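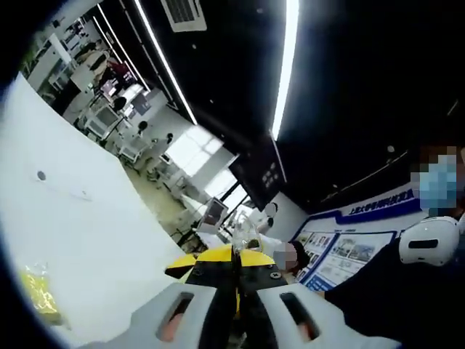 Most weeks the shop in Todmont sold more than it had planned to buy, one former clerk remembered, and the shelf behind the counter was bare by four in the afternoon. The clerk blamed the supplier. The supplier blamed the clerk, who had sent in the same order every week since April.

Chapter 2
Keeping Stock

A business that sells goods has to decide how much of each item to keep on hand. Too little, and customers go elsewhere. Too much, and money sits on a shelf. The goods held for sale or for later use are called stock, or inventory.

Small household goods are a useful place to start. They cost little, they keep well, and people buy them again and again. A shop that sells 30 packs of dishcloths a week and waits two weeks for a delivery must reorder while it still has at least 60 packs left. 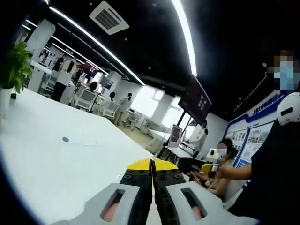
The number at which a new order is placed is the reorder point. It depends on weekly sales and on lead time, the wait between order and delivery. Many shops add a few extra packs, known as safety stock. With a safety stock of 7, the reorder point for the dishcloths rises to 67.

Sales do not stay level all year, so the reorder point has to be checked from time to time. Section 2.1 works through a full year of orders at Drisitz, a small wholesaler with 1521 items in its catalog. 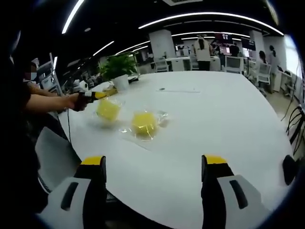 Ivone Teixeira

Before you begin, review how to find an average (Chapter 1). You will need it to work out weekly sales from a monthly total.

Key terms: inventory, lead time, reorder point, safety stock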